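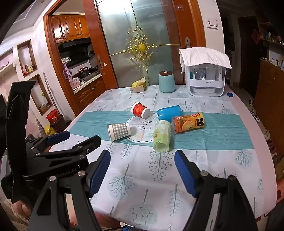
A reader wrote in to ask whether a table runner still counts as a runner when there's a full tablecloth under it, or whether at that point it's only a second tablecloth that came out too small. It's still a runner! I've had that question more than any other since I started the household entries, so it gets to go first this time.

Table runner

A table runner is a long, narrow piece of cloth laid across a table, usually down the middle of its length. It can go on bare wood, on glass, or on top of a tablecloth (the cloth underneath is sometimes called the ground cloth, though I've only ever heard that from people who sell them). The other names I know are table scarf, center strip and, in my family, "the good strip."

Size

Most of the runners I've measured are between 12 and 16 inches wide. Length goes by the table, and the old advice is to let the ends drop six inches or so on each side. I don't follow it at home, where anything that hangs gets pulled. A runner that stops short of the ends looks perfectly fine and stays where you put it. You can also lay one across the short way, between two people sitting opposite each other, and then it does the work of two place mats.

Color and pattern

The usual rule is busy cloth, plain runner, and the other way around. I think it's too strict. Stripes sit very nicely over a leafy or branchy print as long as the colors are cousins - teal stripes on a pale blue cloth with gray-blue trees, like the table at the top of this page, hold together without any help. A bigger jump in color works too, but you'll notice it every time you walk past, so be sure you like it.

Lettering is a newer habit. Round emblems with a line of cursive are common on the printed kinds now. They look best near the middle of the table, and they have a right way up, so somebody always ends up reading them upside down. I'd pick which seat gets to read it and stop worrying.

Materials

Cotton and linen are the old standbys. They crease, they wash, they forgive you. Polyester hardly creases at all but it slides, and on a slippery cloth it slides a lot. Jute and burlap runners look lovely in May with a jar of lilacs and shed on everything for a week.

The Prakirholm style, named for the town, is a flat weave with the stripes running lengthwise and a plain hem, no fringe. The weaving shed there had 31 looms at its busiest, and the last order book lists 1,788 runners in one year, which I find completely delightful as a number. Vostoseck still sells a version of it. Feluritz makes a printed one, cheaper and thinner, and after 200 washes (their figure, on the packet) it's supposed to keep its color. Mine hasn't had 200 washes, so I can't tell you.

Everyday use

A runner marks out the part of the table where things live. In a lot of homes that means tissues, a canister or two, salt, whatever gets reached for - although those same things just as often end up past the runner at the far end, on the cloth. The runner also takes the first hit when something tips over, and a narrow strip is a whole lot easier to rinse out than a tablecloth.

Cups are the main hazard. Paper ones are light when they're empty and go over if you so much as reach for the juice, and plastic ones aren't much steadier. On a thick ribbed runner, set them down beside it on the flat cloth. On a thin one it makes no difference.

Orange juice comes out of cotton with cold water if you get to it quickly. Left overnight it needs a soak with a spoonful of white vinegar, then a normal wash. Don't iron over a juice mark, it'll go brown and stay brown.

Keeping it straight

Rubbery shelf liner cut an inch narrower than the runner works under most fabrics. Shehu sells a ready-cut felt strip for the same purpose, nice and quiet under plates, but it's too thick to go over a tablecloth without showing. A few stitches at the corners will do it as well, if the runner and the cloth always go in the wash together.

Storage

Roll, don't fold. A cardboard tube is ideal and an old towel rolled up does nearly as well. If you iron linen, do it slightly damp and on the wrong side, then let it lie flat for an hour before you roll it.

See also: Place mat; Tablecloth; Tissue box cover; Trivet

Last updated February 6, 2020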